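Print this page
E-mail this page

Chapter 2
Small Habits and How They Settle In

Most of us can name a habit we would love to have and a habit we would love to lose, and most of us have been naming the same pair for years. I kept a bedside notebook for a long while (a gift from my aunt, with a ribbon), and every June I opened it and wrote that I would get up early and walk before breakfast. By the end of the month I was back under the blanket - quite happily, I should add.

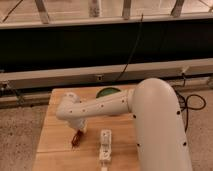 My trouble was that I had picked a wish and given it no place in the day. A habit likes company. It settles best beside something you already do, such as filling the kettle or locking the front door.

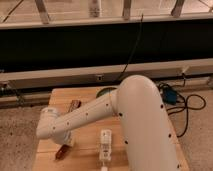

Ruth Ashworth wrote to me after the first edition that she had tied her stretching to the evening news and then stopped watching the news, so the stretching went too. She asked whether she ought to have chosen something sturdier.
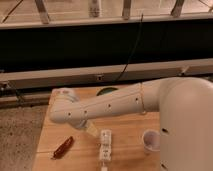

I think so, and we will spend a good part of this chapter on choosing that partner well. Before you read on, please write down up to 70 words on one thing you do every day without being reminded. Keep the page handy, as you will want it again in Section 2.

Print | E-mail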